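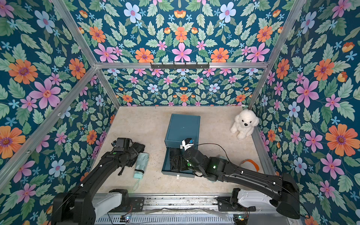

Notes on the March drawer fault at Station 2

The purpose of this post is to set down what happened at the second two-arm station in March, what was found afterward, and what has been changed. A short version went to the people who use the station. Several of them asked for the longer one, and this site is the most convenient place to keep it. The views given are my own and should not be read as a statement by Prirden, where I am responsible for the stations and for the written procedures that go with them.

Background

Station 2 is used for tasks in which one arm handles a container and the other handles the thing to be put away. The drawer task is the oldest of these. The right arm opens the drawer of a small metal cabinet and keeps it from closing. The left arm picks up an object from the floor of the booth and places it in the drawer. The right arm then closes the drawer and both arms return to rest. The objects are changed from one run to the next. The folded umbrella is the least popular with operators, because the wrist strap can hang below the gripper and catch on the drawer front.

The arms are supervised by a control program called Girura, which was written in-house. Girura reads the joint currents, compares them with a set of limits, and stops motion when a limit is passed. It also records every stop in a log. Until March, the log was reviewed once a month.

The event

The fault took place shortly after 4 in the afternoon. Fongchan Boonchu was at the station and was 16 runs into the session. The right gripper had entered the drawer and drawn it open in the usual way. The left arm was moving down toward the umbrella. At that point the right arm should have been holding position with very little force. It began instead to pull toward the front of the booth.

The drawer was already at the end of its travel. The cabinet tipped forward on its front lower edge, came back down, and tipped again. On the second movement the gripper finger slid under the inner lip of the drawer and locked there. Girura should have stopped both arms on the first pull. It did not stop either of them. The left arm continued with its own motion, closed on the umbrella, and started to lift.

Ms. Boonchu pressed the emergency stop. By the log, 455 milliseconds passed between the first current reading above the limit and the loss of motor power, which is a very good response from a person and a very poor one from a system that was supposed to act first. With power removed, the left arm sank and let the umbrella rest on the floor. The right arm could not sink, as its finger was still caught in the drawer, and the weight of the arm was carried by that finger and by the cabinet.

There was no injury. One gripper finger was bent and had to be replaced. The cable to the wrist camera had been pulled tight across the top of the cabinet and its connector was cracked. The cabinet was scratched along the drawer lip and is otherwise sound.

A second problem during recovery

The event might have ended there. I am including the next part because it was my own error, and because I consider it the more serious of the two.

When I arrived, the right arm was hanging from the drawer with its motors off. The written procedure for a trapped gripper said to restore power, place the arm in its free-moving mode, and guide it out by hand. I followed that procedure. I had one hand on the arm and the other flat on top of the cabinet. When power was restored, Girura sent the arm its last commanded position, as it does at every start, and the arm pulled forward again before the free-moving mode took effect. The cabinet tipped toward me and my hand was briefly between the arm and the edge of the metal. I was able to pull it away.

The procedure was one that I had written. It had been read and approved by three other people and used without trouble on several earlier occasions, on each of which the arm happened to have stopped close to its commanded position. No one had considered what would happen if it had not.

Cause

The station was locked out that evening and remained out of use until the investigation was finished. Two causes were found, along with one condition that made matters worse.

The first cause was a wrong value in the limit table. The current limits for the right arm had been raised temporarily in order to test a heavier gripper made by Fistirar. When the test ended, the gripper was removed and the original one was put back. The limits were restored for every joint except the elbow, which kept a setting of 250 percent of its normal value. The elbow is the joint that does most of the work when the arm pulls straight toward the front of the booth. The change had been made by hand in a text file, and the file was not under review.

The second cause was in the hold command. When the drawer reached the end of its travel, the arm was told to hold at a target position calculated from the length of the drawer. The cabinet had been replaced the week before with one of the same model. The new cabinet was set down slightly farther back in the booth, so the calculated target lay in front of the place where the drawer could physically go. The arm tried to reach it. With proper limits this would have produced a stop and a line in the log. With the wrong limit it produced force.

The condition that made matters worse was that the cabinet was not fastened. It stood on the floor of the booth under its own weight. The speckled surface is smooth, and it had not been swept since the morning. I do not believe that the debris played any part in the tipping, but a clean floor would have allowed us to say so with certainty, and the marks left by the cabinet would have been easier to read.

I wish to record plainly that the operator was not at fault. Ms. Boonchu had remarked two runs earlier that the right arm sounded strained when the drawer opened. The remark was entered in the session notes. There was at that time no rule stating that such a remark should stop the session, and so it did not.

The log

After the cause was known, the older records were examined. In the period since the Fistirar test, the elbow current had gone above its normal limit 92 times. None of these had been recorded as a stop, since Girura compared them with the raised figure. They were present in the raw data for anyone who looked. The monthly review looked only at stops.

This is the finding that has occupied me most. We had taken a quiet log to mean a healthy station. A limit that has been set too high also produces a quiet log.

Changes

The following are now in force at both stations.

The limit table is kept under version control and cannot be changed without a second person. Girura compares the table with a fixed reference at each start and will not enable the motors if they differ. A test that needs other limits must use a separate table with an end date.

On start, each arm takes its present measured position as its commanded position. It may not move until the operator has confirmed this on the screen.

The hold command for drawers has been rewritten. The arm no longer holds to a calculated target. It holds wherever it is when motion ends, at low force.

Any stop of one arm stops the other. This was thought to be the case already. It was true for stops made by Girura on position errors, and was not true for stops made on current.

The cabinet is fastened to the booth floor with a bracket made for us by Kovačević, who also supplied the replacement finger. The bracket can be removed with a single tool when the layout is changed, and the layout sheet has a line for checking it.

The procedure for a trapped gripper has been withdrawn and replaced. Power stays off. Two people attend. One supports the arm by its upper link and the other frees the finger, working from the side of the booth and keeping both hands out of the space between the arm and the object. If the finger cannot be freed in this way, it is unbolted from the gripper and left where it is.

Finally, a remark from an operator about sound, smell, or unusual motion now ends the run. The session resumes after someone other than the operator has looked at the station and signed the sheet. This has been used on several occasions so far. One was a loose screw in a wrist joint and the others had no cause that we could find. The time lost was small, and I have asked that no one be questioned about it.

Remaining work

The cable to the right wrist camera still runs in a loop over the top of the cabinet when the gripper is inside the drawer. A shorter route along the links has been drawn up but not yet fitted, as it limits the turning of the wrist. Until it is fitted, the connector is inspected before each session.

The emergency stop circuit was measured after the event and performs as it should. I have nevertheless asked for a second button on the left side of the station. The present one is within easy reach of a seated operator and out of reach of a person leaning in toward the cabinet, as I was.

I will add to this post when the cable work is finished. Readers who run similar equipment and have a better method for freeing a trapped finger are invited to write to me through the contact page.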